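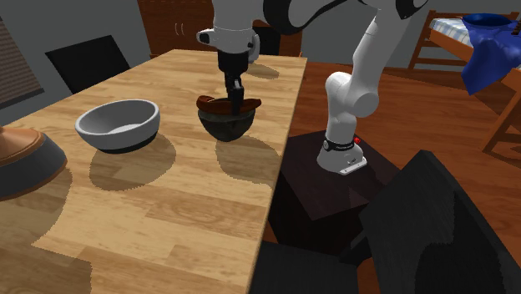
Dristex Opens Its Doors for a Day of Robots, Bowls and Very Patient Gripping

Hi, I'm Kamala Bangera, and I run the simulation group at Dristex. This July we're holding our first open day, and I was asked to write the press release because I'm the one who won't stop talking about it at lunch. So please forgive me if this runs longer than the usual kind!

Doors open at 10 a.m. and we'll be going until 4 in the afternoon. Admission is free, parking is behind the building, and kids are welcome as long as they bring a grown-up. We have 127 places for the day and we'd love to fill every one of them.

What we'll be showing is Mereo, the program we use to teach a robot arm how to pick things up around a home. All of it happens in simulation, so the room, the table, the dishes and the arm itself live inside a computer. You'll watch it on the big screen in our front room, with the same controls on a desk next to it, and yes, you get to drive. One of us will sit beside you while you do (mostly to cheer).

The main demo takes place at a dining table. The arm reaches down, closes its two fingers on something curved and awkward, and carries it across to where the dishes are. It sounds like nothing at all until you try it yourself. My first week on this job I knocked a bowl clean off the table over and over, and I had a degree in the subject.

We'll switch between the wide view of the room and a close one right down by the fingers. I like the close one best. You lose track of where the table ends and you have to think like the gripper, and people who play a lot of video games tend to be annoyingly good at it.

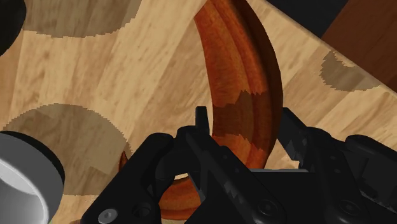
Do I need to know anything about robots before I come?

Nothing at all. If you can move a joystick you can take a turn, and if you'd like to just sit and watch with a cup of coffee, that's fine too.

For those of you who do like the details, we've been saving our practice runs as we go. As of this morning Mereo has 1,206 of them stored, good and bad, and we'll play back a batch of both kinds. The bad ones are more fun. I'll also be giving a short talk at 11 a.m. and again at 2 p.m. about how a person's clumsy first tries can turn into something the arm can learn from. It lasts 20 minutes, and I have promised my whole team that I'll stop on time.

Our friends at Iyengar, who build the software that works out shadows and light for us, are coming along as well. They'll have their own desk by the window and will show how moving a lamp changes a whole room. I've spent far too many evenings playing with that one. If you have questions about why a dark bowl is harder for a program to make sense of than a white one, they are the people to pester.

Stirnard, the bakery two doors down, is doing the food. They've been feeding us since we moved in and they know our coffee orders by heart, so I'm really happy they said yes. There will be rolls, soup and something sweet in the afternoon, and they've asked me to say that there's a vegetarian soup too. 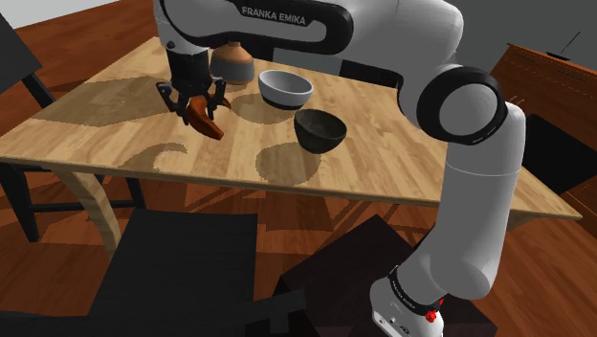 Booking a Turn at the Controls

Each turn is 5 minutes long and you can sign up at the front desk when you arrive. The morning slots will probably go quickest, so come early if you have small kids with you, or come after lunch if you don't mind a bit of a wait. You can go around twice if the list gets short. I certainly plan to.

School groups should get in touch ahead of time so we can set aside a block for you. We can take one class in the morning and one in the afternoon, and teachers get a printed sheet of activities to take back with them (my team made it, it has a maze on the back).

The building has step-free access from the parking lot, and the control desk goes up and down, so you can use it sitting, standing or from a wheelchair. Tell whoever's on the door what height suits you and we'll have it ready.

Press are very welcome all day. I'm free for interviews between the two talks, and we can supply stills and short clips from Mereo on request. Please ask for me by name at the front desk, or write to the Dristex press office before the day and they'll pass it along to me.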